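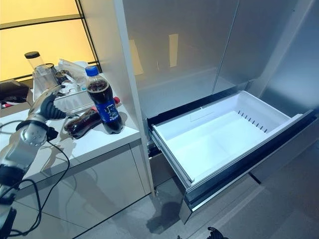 Right, freezer drawer thread, because I've been putting this off since January and I'm not going to bed until I've had a moan. The bottom drawer of our fridge freezer had turned into a block of peas and regret. So everything came out, the good stuff went round to next door in cool bags, and the white bin in there is properly empty for the first time since we moved in. Two bottles of cola on the side, red cap and blue cap, and I'm telling you now neither of them is going in the freezer. I've cleaned up after that once. Never again.

Things I found in the drawer before it got to this stage: three open bags of sweetcorn, a curry with no label, a single fish finger, and a Gidey lasagne I'd have sworn we ate at Christmas.

The slots along the back of the bin are the worst bit to clean. Crumbs get in and freeze there. Old toothbrush, warm water, bicarb, and a podcast long enough to see you through it.

Also pull the drawer ALL the way out when you do this! I spent years opening it halfway and wiping the front bit like that counted.

Now, dividers. I got the Rarker ones first, 244 mm tall, and the drawer wouldn't shut over them. Sent them back and got the 222 mm and they're fine, bit wobbly until there's food either side.

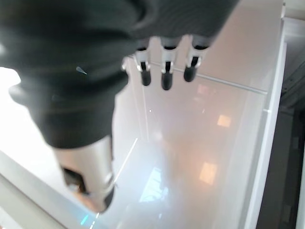
Gidetti replied to the divider post to say she gave up on dividers altogether and just stands everything on end in old shoebox lids, meat on the left, veg on the right, bread wherever it'll go. I'm a bit jealous of how simple that is. Might try it if the wobbling gets on my nerves.

My worry with lids is they'd go soggy? Mine would be mush by Sunday.

Worktop next. Jars and tubs can stay out if they've got something in them, but empty plastic bags are going in the bag drawer, where they will breed as usual.

For the white surfaces I use the Pernis spray, the 1000 ml one, and a dry cloth straight after or you get streaks. Glossy white shows everything. Whoever picks glossy white for a kitchen has never made toast.

Okay, off to get the food back from next door before they eat the ice cream. Will report on the lasagne.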